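The Slow Way to Trulow

The shuttle to Trulow leaves Pranside at 6 in the morning, and Heather Dunbar likes to be parked out front well before then with the heater going and the radio turned down low. She has driven the route for 22 years, first for her uncle and now for the little company she runs with Cameron Buchanan, and she still gets out to help with the bags, even when the passenger is half her age and carrying nothing but a backpack.

I rode with her in February, when the hills were brown and the bus was nearly full. There were nurses going on shift, a pair of brothers on their way to a wedding, and Fouzia Bugti, who teaches piano in Trulow and has had the same seat behind the driver for so long that regulars will steer a newcomer gently away from it. She had brought shortbread, and it went up and down the aisle twice before we reached the bridge.

Cameron does the bookings, the charters and most of the worrying. They have three buses now, the biggest with 25 seats, and on summer weekends all of them are out - bridal parties, ball teams, a church choir that sings the whole way home and never seems to tire of the same four hymns. He told me he'd been tempted more than once to drop the morning run, which barely pays for its fuel in winter, and that Heather wouldn't hear of it.

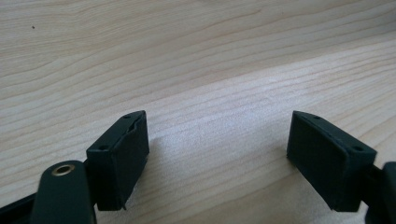 She has her reasons, and she gave me most of them over coffee during the 15 minutes she allows herself before turning around. Some of her riders don't drive anymore, and a few never learned. Then she looked at the clock, put the lid back on her cup and went out to start the engine.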